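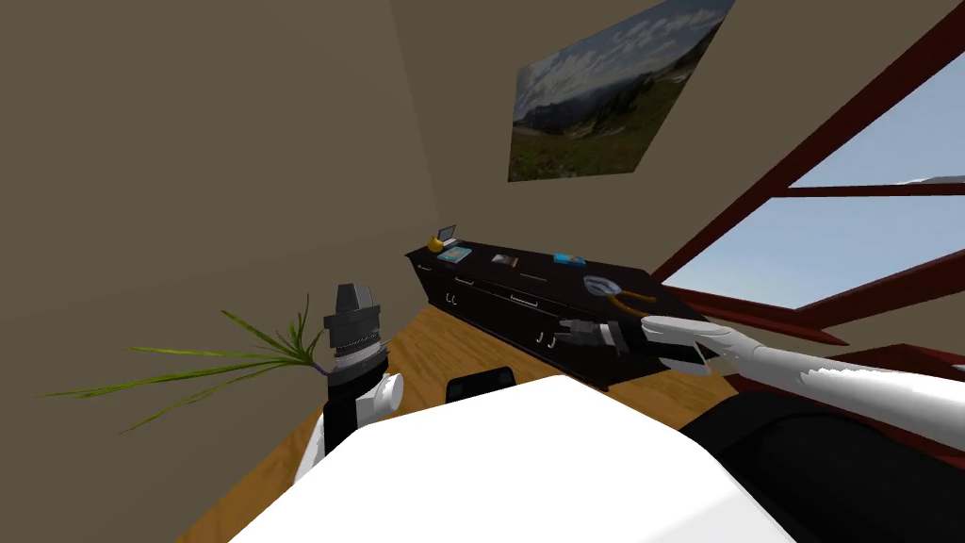 Window with a dark red frame, mountain picture and long dark cabinet.

Shop > Exterior Care > Brick & Block > Renura White Haze Remover

Renura White Haze Remover for Brick, Block and Pavers

$23 per jug. Ships from Arelstead.

Your brick is growing a beard. It's white and powdery, it comes back every March, and a neighbor has probably told you it's mold. It isn't mold. It's salt. Water gets into the wall, picks up the salts that were in the brick and mortar all along, carries them to the surface, and then evaporates and leaves them there for you to look at. The trade word is efflorescence, a beautiful name for something that looks like a bag of flour went off on your chimney.

Renura White Haze Remover is a ready-to-dilute liquid that dissolves those salts so you can rinse them away. It's a mild acid with a wetting agent. It does one job and has no opinions about your driveway oil stains, for which you will need a different product and possibly a different car.

Try the brush first

We'd like to sell you a jug, but go outside with a stiff, dry, nonmetal brush before you order one. Fresh haze is often loose enough to brush right off. Sweep it up when it falls. If you leave it at the foot of the wall, the next rain will dissolve it and the brick will drink it back up, and you'll be reading this page again in the fall.

Don't use a wire brush. It leaves bits of steel in the brick, and then you have white stains and orange ones.

If the dry brush takes off most of it but leaves a film, or if the deposit has set into a crust, that's when the jug earns its shelf space.

What it works on

– Clay brick, red or brown
– Concrete block and poured concrete
– Concrete pavers
– Most mortar that has fully cured

What it doesn't work on

Limestone, marble, travertine, or anything with polish on it. Acid eats these. We've had people write in to ask whether it would eat them just a little, and yes, it would. Keep it off galvanized flashing, aluminum trim and window glass too. Buff and light gray brick can turn yellow or green under acid cleaners, so if your house is that color, test a spot behind a shrub and give it a few days before you commit to the front.

Soft old brick in a lime mortar should be left to somebody who does old brick for a living. That's a lost sale for us and we'll live.

How to use it

Pick a cool, overcast day, or at least a wall in the shade. Soak the wall with plain water from the bottom up until the brick stops taking it in. Please don't skip the soak. Dry brick will pull the cleaner straight inside, and the cleaner has no business in there.

Mix 13 ounces of Renura to each gallon of water in a plastic bucket. Add the product to the water, never the other way around. Wear gloves and eye protection, and shoes you don't have feelings about.

Brush or spray it on, working in patches you can reach without moving the ladder. Let it sit for 3 minutes. It may fizz a bit. Scrub with a fiber brush, then rinse from the top down with a garden hose, and keep rinsing after you're bored. Wet the plants below the wall before you start and again when you finish.

For spraying we like the Mbwambo pump sprayer, sold separately, mostly on account of the plastic wand. Sprayers with brass fittings will work too, for a while.
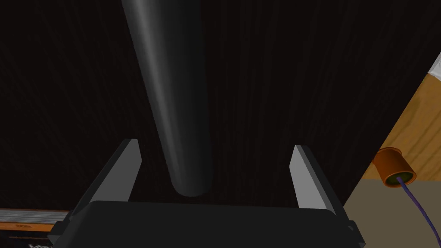 A dark gray rod between two gripper fingers.

Can I use a pressure washer instead?

You can own one. We'd leave it in the garage for this. A machine rated at 3000 psi will take the salt off, and it'll take the face of the brick and a fair amount of your mortar with it, while driving water deep into the wall. Water in the wall is how you got here.

Will it come back?

It might. On a new wall, some haze in the first year or so is normal, and it tends to fade as the brick runs out of salt to give. On an older wall that was clean until lately, the haze is a message about water. Look for a gutter that dumps against the house, a cracked chimney crown, a sprinkler that has been watering the den all summer, or soil piled up over the bottom courses. Fix that first. No jug will out-clean a bad downspout, and we say so even though the repeat business would be lovely.

Should I seal it afterward?

Only once the wall is clean and fully dry, and only with something that breathes. Skellent Breathable Masonry Sealer is the one we stock. A glossy film-forming sealer traps the salts behind it, where they push until the face of the brick pops off. If your wall is still damp, wait. If you aren't sure whether it's damp, wait some more.

Storage

Keep the cap tight and the jug upright, out of freezing weather, and away from children, pets and chlorine bleach. Never mix it with bleach. The label says this in capital letters and we stand by the capitals. Diluted cleaner doesn't keep, so mix what you'll use that day.

Returns

Unopened jugs may come back within the month. Opened jugs are yours, along with whatever you've learned.

Shares: 13 | Comments: 3

Get the Exterior Care newsletter. Enter your email address to subscribe. You can unsubscribe at any time.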